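Removing Protective Film and Tape Residue from Molded Plastic

Workshop notes, cleaning section. Compiled by Yolanda Lorente

Molded plastic goods often ship with a clear film over the glossy faces. The film is meant to come off before first use. Left in place, it traps grit, lifts at the corners and hardens. After a summer on a shelf near a window it tears into small pieces instead of peeling in one sheet. The same applies to clear packing tape used to hold a lid or a bundle of parts.

Start at a corner or a free edge. Lift it with a fingernail or a plastic scraper held nearly flat to the surface. Do not use a razor blade on a glossy finish. Pull the film back over itself at a low angle, slowly and at constant speed. A fast pull straight up snaps the film and leaves the adhesive behind.

If the film is brittle, warm it first. A hair dryer on the low setting, held 6 inches away and kept moving, is enough. Stop when the film feels soft. Thin-walled parts distort before they show any other sign of trouble, so check the shape against a flat bench between passes. Heat guns are not suitable for this job.
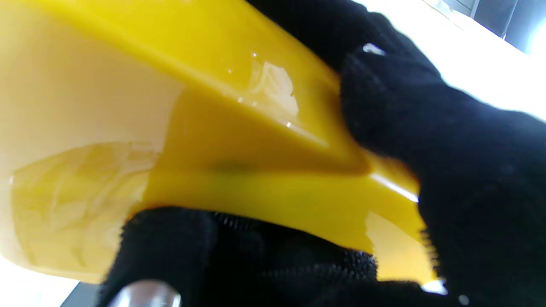 Ribs, lips and rolled rims take longer than flat areas. Film bridges across the inside of a curve and leaves air under it, and the adhesive on the high side of the ridge is usually thinner and drier. Work along the ridge, never across it. Small scraps left on a rim can be rolled off with a thumb once they are warm.

For adhesive that remains after the film is gone:

Warm water and dish soap, applied with a soft cloth and left for 14 minutes. Repeat once before trying anything stronger.
Vegetable oil on a cotton pad. Let it sit, wipe, then wash with soap to remove the oil.
Rubbing alcohol, after a test on a hidden spot. Some clear plastics craze on contact.

Acetone, lacquer thinner and gasoline are excluded. They dull or dissolve many common plastics. On safety gear such as helmets and face shields, use mild soap and water only, and follow the maker's cleaning sheet. Solvents can weaken a shell without leaving a visible mark.

Dark smudges are a separate problem. Wipe with a damp cloth first to find out whether the mark is on the film or on the plastic. Rubber scuffs usually respond to a melamine sponge, used lightly. The sponge is a fine abrasive and will leave a matte patch on gloss if pressed.

Dry the part with a short-nap microfiber cloth. Terry and other fuzzy fabrics shed, and the loose fibers stick to any adhesive that was missed. This can be used as a check: wherever lint collects, there is still glue.

Amparo Montoya adds that freshly cleaned parts should not be stacked the same day. Oil left in a seam creeps onto the next piece. Put a sheet of plain paper between them, and do not use newsprint on light colors.

Next: Hinges and snap lids
Back to: Cleaning index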